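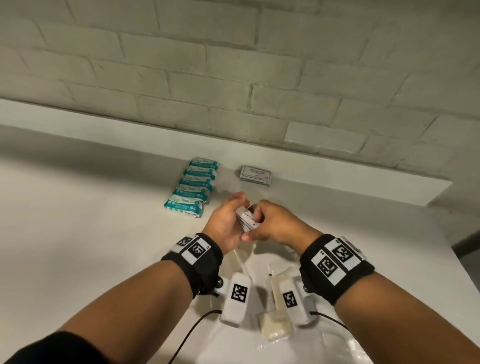
Wipes on the white table, up against the painted brick.

I've had a few people ask how I got the old brick wall in my workroom to take paint without it peeling off in sheets, so I'm finally writing it up. Fair warning, I'm not a painter. I've done 7 brick walls now, counting two for my sister, and the first one was a shocker.

First up, work out if your wall is dry. Tape a square of clear plastic flat against the bricks, seal all four edges and leave it overnight. If there's fog on the inside in the morning, stop there and find out where the damp's coming from. Mine was a blocked downpipe on the other side (cost me nothing but a Saturday-sized sulk and a ladder).

Next, the chalky white stuff. If you've got it, brush it off dry with a stiff nylon brush and vacuum up what falls. Don't hose it! Water just pulls more salt out. Then wash the whole wall with sugar soap, bottom to top so you don't get streaks, and rinse with a sponge. I keep packet wipes handy for my hands, the skirting and the light switch, but they're hopeless on the brick itself — they shred on the first rough corner.

Give it two full days to dry. Three if it's a cold May like the one we've just had.

Fill any crumbly mortar before you prime. I used a tub of Dullix filler and pushed it in with a gloved finger, then ran an old teaspoon along the joint so it sat a bit back from the face of the brick. If you fill flush you lose the shadow lines and the wall ends up looking like icing. One mistake of mine: I got carried away and skimmed over a pitted brick as well, and it dried dead smooth. Dab filler with a damp sponge while it's soft and you'll keep some texture.

Primer is where I cheaped out the first time and paid for it. Get a proper masonry one. I've been using Lotberg, thinned a splash for the first coat so it soaks in. Work it into the joints with a 50 mm brush, then go over the faces with a thick-nap roller, 20 mm or so. A smooth-wall roller will skate right over the low spots and you'll be swearing at pinholes for a week.

For colour I went with two coats of Briltness low sheen in plain white. Four hours between coats is what the tin says, but I left mine overnight. Joints first, then faces, same as the primer, and keep a lamp shining along the wall from the side so you can spot what you've missed.

Push your furniture back in gently. I waited 13 days before I let a table edge touch the paint, and it hasn't marked.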